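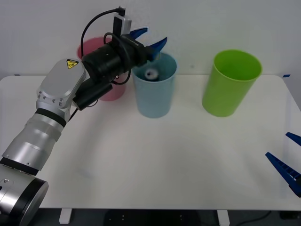
*Abb. 1: Linker Arm vor den Behältern Rosa und Hellblau. Das gelbe Warnschild sitzt am Handgelenk, die Kabel laufen außen um den Greifer.*

# Regeln am Zweiarm-Arbeitsplatz: Was die Checkliste leistet

Projektbericht, Teil 2 (Good Practice), Stand 11. April

## 1 Ausgangslage

Unser Projekt Barel sollte klären, ob sich der Hatari-Leitfaden für kleine Roboterarbeitsplätze im Praktikum anwenden lässt. Er umfasst 35 Seiten und endet mit einer Checkliste aus 26 Punkten. Wer alle abhakt, darf den Platz als »100 % konform« führen. Dieser Formulierung trauen wir nicht, und der Bericht begründet das an drei Stellen.

## 2 Kennzeichnung

Der Leitfaden verlangt ein Warnschild am Arm. Der Punkt ist in Sekunden erledigt. Von welcher Seite man das Schild lesen können muss, steht nirgends. Je nach Stellung des Handgelenks zeigt es zur Wand oder zum Boden, und der Haken bleibt trotzdem gültig. Wir haben in der Gruppe lange gestritten, ob ein zweites Schild am Tisch nötig wäre. Der Leitfaden hilft dabei nicht weiter.

## 3 Kabelführung

Hier heißt es nur, Leitungen seien »sicher zu führen«. In Abb. 1 liegt eine Kabelschlaufe um den schwarzen Zylinder am Greifer. Sicher? Zwei von uns hätten den Punkt abgehakt, zwei nicht. Eine Regel, bei der dieselbe Gruppe am selben Arm zu zwei Ergebnissen kommt, ist keine Prüfregel. Brauchbar wäre eine Angabe zum zulässigen Überstand der Schlaufe, gemessen in der ungünstigsten Armstellung. Der ältere Eltix-Aushang im Labor ist da übrigens kürzer und klarer: Arm einmal durch den ganzen Bereich fahren, dabei nur auf die Leitung schauen.

## 4 Arbeitsbereich und Ablage
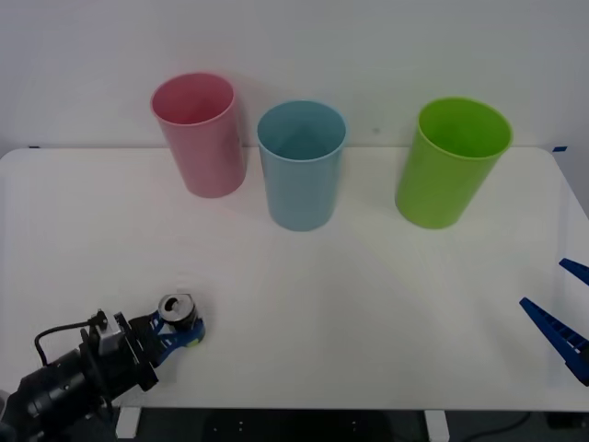 *Abb. 2: Linker Greifer mit kurzem Metallzylinder, rechter Greifer geöffnet. An der Hinterkante der Platte blaue Klebestreifen.*

Gefordert ist ein »erkennbar begrenzter Arbeitsbereich«. Die Klebestreifen an der Hinterkante grenzen in unseren Augen nichts ein, eine Linie zwischen den Armen fehlt ganz. Streng genommen genügt dem Leitfaden aber schon die Tischkante. Ob beide Arme gleichzeitig über die Mitte greifen dürfen, regelt er nicht. Gerade das müsste bei zwei Armen zuerst geklärt sein.

Ähnlich vage ist der Abschnitt zu den Behältern. Sie sollen »standsicher« sein, eine Prüfung dafür ist nicht beschrieben. Wir schlagen 20 Ablagen pro Behälter vor, mit dem schwersten Teil und ohne Nachrücken von Hand.

## 5 Bewertung

Die Checkliste taugt als Gedächtnisstütze beim Aufbau. Als Nachweis taugt sie nach unserer Einschätzung nicht. Offen bleibt auch, wer nach einem Umbau neu prüft; die Fassung vom März schweigt dazu. Unsere geänderten Punkte zu Kabel, Mittelzone und Ablage stehen im Anhang und ersetzen bis auf Weiteres die Punkte des Leitfadens.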